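Visit Report: Gosselin Open Day, Handheld Gripper Demonstration
Robotics and Automation, second year group project
Group tutor: Roy Blackburn

1. Why we went

Our project is on cloth handling. Specifically can a cheap two-finger gripper fold a T-shirt, yes or no, and what would it need. We'd done five weeks of reading and not touched any fabric. Mr Blackburn got us places on the November open day at Gosselin, who do data for household robots, mostly laundry and bed making.

Train was late so we missed the welcome talk. Got there as the first demo was starting. What follows is from notes by the three of us, typed up the next evening, so the order is a bit patchy.

2. What the demo was

We had expected a robot arm. The main demo was a person folding clothes on a bed with a gripper in each hand. The operator wears a head camera and does the job with the grippers only, no fingers on the cloth. The recordings go into training the arm later on. They call the whole kit Pument, the software side is Zitero.

The rule they kept repeating was that if the operator can't do it with the jaws, the robot won't either. So the person has to give up all the little things hands do, smoothing with a palm, flicking a sleeve out, and find a way of doing it with two pinches.

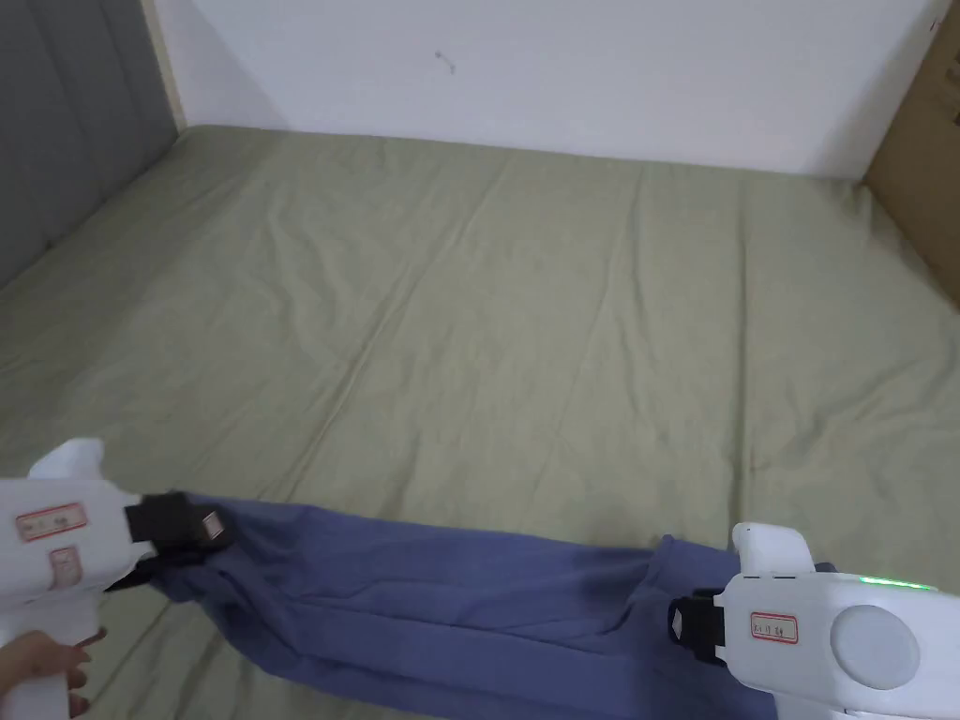 Fig. 1. Cloth held between both grippers over the bed.

First thing we noticed is how much work the pulling does. With a pinch at each end you move your hands apart and a lot of the mess goes out of the middle. The ends are a different story, the cloth gathers up right where the jaw bites and stays gathered. We asked about that. Answer was that a wider jaw gathers less but can't pick up a single layer, so they went narrow and put up with the pleats.

Second thing, sag. Even pulled tight the cloth drops a bit in the centre. When you lower it the centre touches first and the ends come down after, so any fold line you want has to allow for that. None of us had thought of this. Our simulation treats cloth as a flat sheet with hinges in it (see section 5, we now think this is wrong).

3. The grasp problem

Most of the talk was about picking up rather than folding. Cloth lying flat gives a gripper nothing to hold. You need an edge, or a lump, or you have to make a lump. The demonstrator would pinch straight down into the fabric and bring up a small peak and then work from there. Not elegant but works on nearly anything apparently.

Trouble is layers. Pinch down on a T-shirt and you might have the front only, or front and back together, and from above they look the same. A person feels it. The grippers have no touch sensing in this version, so the operator is going by eye too,

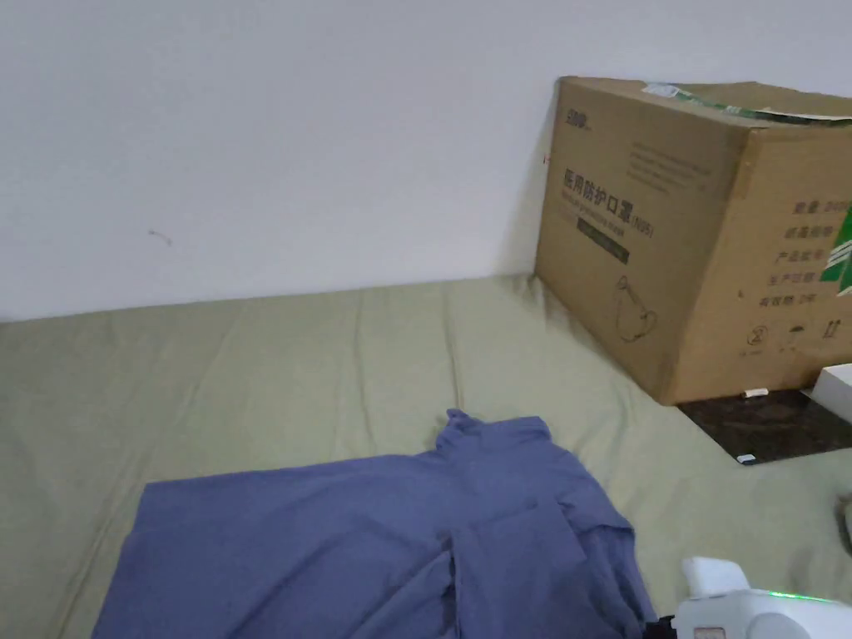 and that is on purpose, they said, because a recording where the human quietly used feel would teach the arm something it has no way of copying. We wrote that down twice, which shows either that it was important or that we weren't sharing notes.

One of our questions was how many recordings you need. They had 1,638 for the shirt task at that point. Of the last batch of 129, they kept 121. The others were thrown out, mainly for the grippers going out of the camera view or a drop part way through. That's a better keep rate than we expected. It was said that new operators are a lot worse in their first week.

We did ask if a drop is always a bad recording. Interesting answer — no, a drop followed by a clean recovery is worth having and they'd like more of them. Only a drop that ends the fold is binned.

4. Folding order

The order they teach:

Spread the shirt so the hem is nearest you.
Take the two hem corners, one per gripper.
Pull sideways until the near edge is straight.
Lift, carry away from you, lower.
Let go one side at a time.
Sort the sleeves out last. 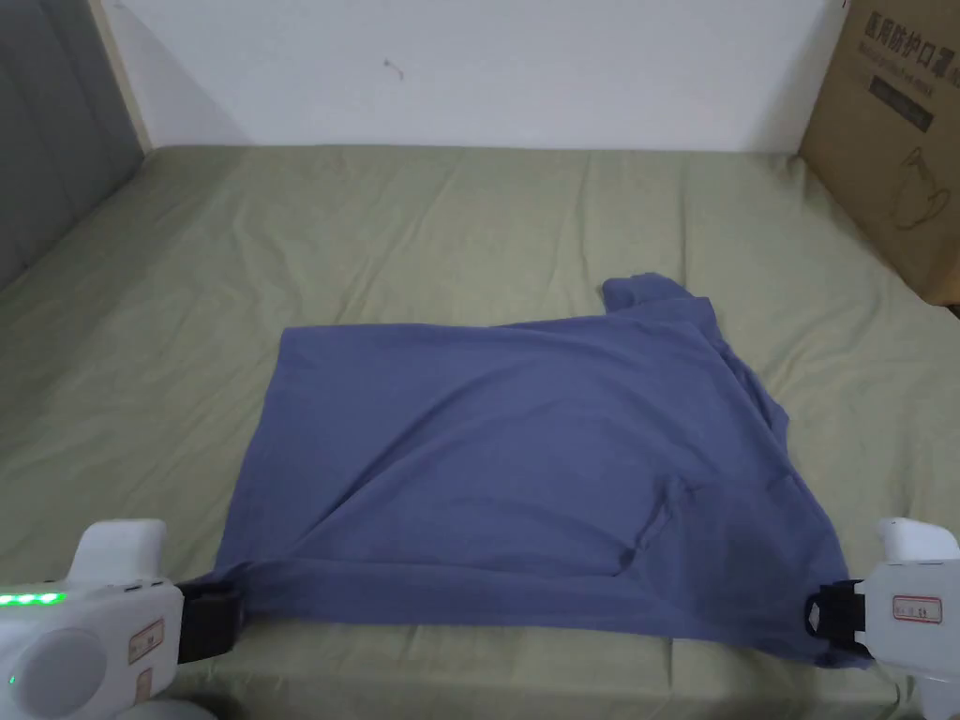 Page 4

We argued about the sleeves on the train home. In our own plan sleeves go first, like most people do at home. Their reason for leaving them is that a sleeve tucked early tends to come back out when the body is lifted, so you do the work twice. Against that, a sleeve left sticking out makes a lump under or beside the fold and pulls the edge off line. We have put both orders down to be tested.

Also on hem corners, they're a good choice for vision. Double stitched, easy to find, and there are only two of them. Collars were described as "a nightmare" and we've no reason to doubt it.

The sheet matters as well. A soft sheet wrinkles along with the garment, and if you press down to pinch, you can catch the sheet instead. We had planned to use a bare lab table. Easier, but probably too easy to say anything about real bedrooms. Will use a sheet over foam.

5. What we are changing

Our simulation model. Needs sag. Sam is looking at whether the Durkirance plug-in can do it, otherwise we drop the simulation and do bench tests only.

Jaw width. We had drawn a wide one. Now making 2, one narrow one wide, same pads, to compare the gathering.

Scoring. We were only going to score the finished fold. Now we will log every grasp too, with single layer / double layer / missed.

Camera. Fixed overhead is what we'd planned. Head view is lower and you lose things behind the cloth, but it's nearer to what a robot would have. Undecided, ask Mr Blackburn.

6. Having a go

We each got one try at the end. Much harder than it looks! Your wrists want to turn and the jaws don't forgive it. My first go I pinched the sheet. Second person got the lift right and then let go of both sides together, and the whole lot slid. Third go was decent, though the sleeve ended up underneath and had to be fished out.

Main thing from trying it was how slow you have to be when letting go. If the jaw opens quickly the cloth comes with it a bit. Should go in the controller spec, open slow, back off, then move.

7. Still to do

Write to Gosselin and ask for the jaw pad material, forgot to ask on the day.
Print both jaws.
Buy T-shirts, plain, all one size.
Redo risk assesment for the bench.
Gantt chart is out of date, fix before the next meeting.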